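**Keeping a Small Room in Order, session 6: the floor**
Handout by Lakshmi Pai, Lidside evening course. April 5, 2019

Last time we did shelves, and several of you went home and bought more shelves. We move on.

The floor is the largest surface in any room and the one we are rudest to. A coat on a table looks like a mistake. A coat on the floor can stay until August. For our purposes, three kinds of thing touch the floor:

- **Standers.** Wardrobes, TV stands, air purifiers. They live there and have feet to prove it.
- **Visitors.** Bags, shoes, shopping. Allowed in, then moved on.
- **Droppings.** Hats, socks, post, the other sock.

One dropping is enough to spoil a clear floor, and a hat is the classic case. It has no drawer and nobody folds it, so it goes wherever the head was last. 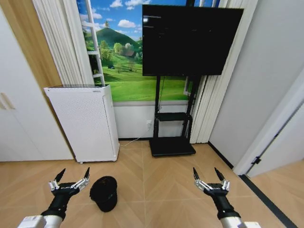
Give each hat a hook by the door, at the height of the hand that takes it off. Bangera, who took this course before me, taught a hat shelf above the wardrobe. I have never met anyone who used one twice.

**Standers against the wall.** Push large items back, but leave a purifier the gap its manual asks for. Keep doorways clear on both sides, including the bit you step over and say doesn't count.

**Pale floors.** They hide dust and show up anything black. Dark floors do the reverse. Choose your shame.

*Homework:* pick up every dropping in one room and write down where it should have gone. If the answer is "the chair", see handout 13.

Handouts 1 to 5 are in the folder by the kettle. Please put it back.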